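Interior Lighting, Unit 7
Diffuse light from large sources
Handout for 6 Nov 2019

Read this before the studio session. Bring the Ogura worksheet with the first page filled in.

1. What makes light soft

The softness of a shadow depends on how big the source looks from the place where the shadow falls. A bare bulb is small from almost anywhere in a room, so it throws a hard edge. A ceiling panel over a desk is large from the desk and much smaller from the far end of a corridor. The same fitting can give soft light in one spot and fairly hard light in another.

Students often mix up soft and dim. Turning down a spotlight gives you a weaker hard shadow. To soften it you have to make the source larger, move it closer, or bounce it off something.

2. The room as part of the fitting

Pale matte walls send a good part of the light back into the room. Dark walls keep most of it. When you plan a room you are choosing two sources: the fitting, and every surface the fitting reaches. In a white room the second one fills in shadows under shelves and tables. In a dark room you see those shadows at full depth.

Gloss is a separate matter. A glossy white wall reflects plenty of light but also shows a mirror image of the panel, and that image moves as you walk. People seated facing such a wall may complain of glare even when the desk reading is fine. The Drullar reading room, which we covered last time, was repainted in matte for this reason and the fittings were left alone.

A curve between wall and ceiling removes the dark line you get at a square corner. Painters call it a cove. It makes the height of a room harder to judge — useful in a low room, less so in a stairwell.

3. Reading levels

For the exercise, use 400 lux at the desk as your target. Measure at desk height with the meter flat, and keep your own body out of the way. Take readings at the center and at each corner of the desk, then write them on the plan.

Divide the lowest reading by the average. That is your uniformity figure. A single panel over the middle usually does well at the center and drops toward the walls.

4. Color

Check the color rendering figure on the data sheet before anything else. We use 95 for rooms where cloth or food is judged by eye. Wood looks gray under a poor lamp, and so does skin. Do your comparison with the Nemell swatches under both lamps, one after the other, and give your eyes a minute between them.

5. For next time

Finish the Filtell plan and mark any surface you would change from gloss to matte. Give one sentence of reasoning for each. Late plans go to Comfort Essien by the end of November.

Reading: course pack, chapter 2, up to the section on task lamps.
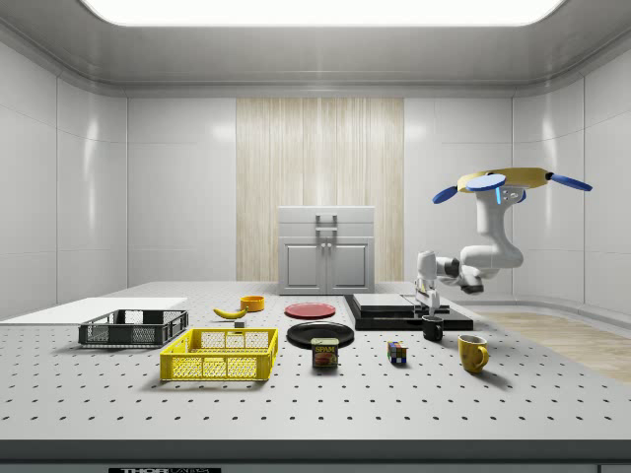
Alvar Sæther: In section 3, do we take the average from all the readings or only the corners? My uniformity figure changes quite a bit depending on whether I leave out the center one.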